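Dillirley Site Guide, Part 7
Using the Liveo hand tool in the bedding rooms
Revised April 14, 2019

Read this part before your first shift with the tool. The supplier's booklet covers the hardware. It says very little about the working day, so we have written our own.

What the tool is for

Briston has agreed to supply Liveo with 3,000 recordings of ordinary bedding work: picking up covers, pulling them straight, tucking, folding, clearing away. You do the work with the hand tool and its camera records what the tool does. The recordings go to Liveo, who hope to train an arm to do some of the same work. The booklet calls this "freeing staff for higher-value tasks." We asked which tasks and have had no list so far. Until there is one, treat the phrase as advertising.

7.1 Before you start

1. Collect a tool from the rack in the linen office and sign the sheet. Tools are shared, so check the number on the handle against the number you sign for.
2. Open and close the jaws a few times with nothing in them. The arms should move freely at all the pins. If one sticks, hang the tool on the red hook and take another.
3. Wipe the camera lens with the dry cloth. Don't use spray.
4. Ask anyone in the room whether they mind. If they do, work by hand and write "declined" on the sheet. A declined room is a finished room.
5. Turn over or put away letters, medicine labels and family photographs before the camera goes on.

Note: The booklet allows two minutes for these steps. In January, when we tried it, step 5 alone often took longer. Take the time and put it on the sheet.

7.2 Making a recording

1. Press the side button once. Wait for the tone.
2. Bring the jaws to the cloth slowly, with the arms open. Approach a fold or a loose edge. The jaws slide off flat fabric.
3. Close on the cloth, lift, and move it where it needs to go. Keep your free hand out of the way unless the cloth is about to fall on the floor.
4. Open the jaws fully before you draw back. Half-open jaws pull threads.
5. Press the side button again and wait for two tones.

The camera rides on the tool, so the arms and their silver pins stay in view while you work, with the fabric beyond them. Patterned pieces are fine to record. A navy floral bunched along the edge of a plainer surface is the sort of thing you will meet in most rooms, and you don't need to tidy it first.

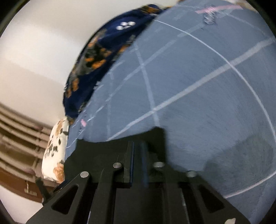

Will the arm replace the people who make the beds?

Briston has promised in writing that no bedding post will be cut during the trial, and has promised nothing for the time after it. Ask your supervisor for a copy of the letter. The trial ends when the last recording is accepted, and we think you should know that while you are making them.

7.3 Pace

The wall screen in the linen office shows a running total for each shift. It was put up by Liveo. It has no bearing on your pay or your review, and you may turn it off.

By the end of the first stage we had sent 2,050 recordings and 543 had come back as unusable, mostly for hands in view or jaws closing on nothing. Some of those were perfectly good beds. A rejected recording says something about the file and nothing about your work. Don't remake a bed to replace one.

Caution: The tool is slower than your hands and puts the weight on your wrist. Stop after 7 recordings and do the next room without it. If your wrist aches, stop sooner and report it in the injury book – the ordinary one, because the Liveo feedback form goes to Liveo.

7.4 Things the tool can't do well

Fitted corners. Leave them until the recording is stopped and do them by hand.

Heavy quilts. Lift with two people as before. The tool holds an edge and will not hold the load.

Anything soiled. Gloves and the usual bag. The camera stays off.

Judging the job. An experienced bedmaker notices a thin patch, a damp smell, a resident who hasn't slept. Keep reporting these things on the room card. There is no field for them in the recording software, and we have asked twice for one.

7.5 At the end of the shift

1. Place the tool in its dock with the jaws open. The light turns green when the files start copying.
2. Don't wait for the copying to finish. It is not your time to give.
3. Enter your total on the sheet, including declined rooms and failed starts.
4. If a recording caught a face, a name or a private conversation, write the tool number and time on the deletion form before you leave. Ankrah, who store the files, must confirm the deletion in writing. If no confirmation is on the board when you are next in, tell the linen office.

Note: You may ask to come off the recording rota at any point and don't have to say why. Your hours stay the same.

Part 8 covers charging and spare jaw pads.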